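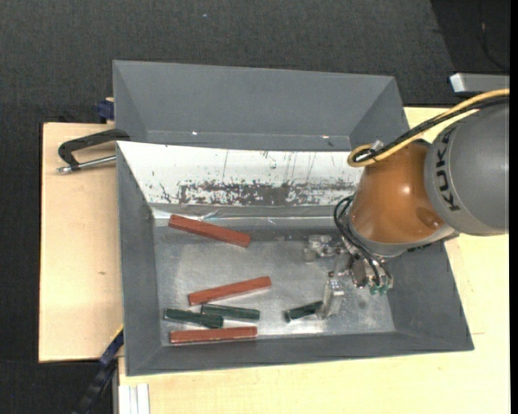

A KUKA arm working over a gray metal bin, with red and green bars on the bin floor.

Bin picking cell (budgeting and planning)

A bin picking cell is a robot arm, a gripper and a container of parts, plus whatever it takes to make the three get along. This article covers the buying side: what goes on the quote, what gets left off it, and what I'd set money aside for. Gripper design and vision software have their own entries. I've planned two of these cells myself, so expect opinions along with the definitions!

Overview

People shopping for a first cell nearly always start with the arm. I did too. The arm is the easy part to price (you pick a reach and a payload, and a dealer sends you a number), and it's also the part most likely to be on the used market in decent shape. The rest of the list is where budgets wander off. You need a gripper, a base, a controller, cables and hoses long enough to follow the wrist, some kind of sensing, guarding, and a bin the gripper can get into without hitting the walls.

The bin

Buyers tend to treat the bin as free. It isn't, quite. Sloping sides let parts slide toward the middle, which helps, but they also eat into the floor area where the fingers can come straight down. Bare metal floors are tough and cheap and they throw reflections - your camera supplier will have something to say about that. Ask before you order. Linings and coatings can calm the glare, and they wear, so put them down as a yearly cost.

For trials I'd skip the custom fixture altogether. A bin clamped to wooden boards is plenty while you're still moving things by a finger's width every other day. At the Drurstead shop we ran that way for six weeks and I don't regret a minute of it.

Test parts

Buy test parts early. Plain bars in a couple of colors are a good start, because you can talk about them over the phone ("it keeps missing the green one by the wall") and everyone knows which one you mean. We ordered 100 from Grolex and lost a fair number under benches. Later on you'll want your real parts in there, oily and nicked, the way they'll arrive on the line.

Gripper and hoses

Plan on buying the gripper twice. The first one teaches you what you needed. Fingers, fittings and hoses are consumables, and they belong on a separate line from the gripper body. My own rule is a full spare set of fingers on the shelf before the first production shift, and a spare length of every hose. Cable routing deserves an afternoon of its own as well: a loop that looks generous with the arm parked can pull tight at full reach.

Integration hours

Labor is the line that hurts. The Furnival quote for our second cell listed 400 hours, and I thought that was padded until December came and we'd used more than 400. Most of the extra went into odd cases, such as parts lying against a wall or leaning on each other. If a quote doesn't mention those cases, ask how many hours are in there for them, and get the answer in writing.

Used equipment

A used arm can save real money. Check that the controller comes with it, that the software license transfers, and that somebody nearby still services the model. I once passed on a lovely-looking arm from the Skikgate clearance sale over a missing teach pendant - the replacement would have swallowed most of the savings.

See also: Gripper selection; Machine guarding; Part feeding

Last revised 03/01/2021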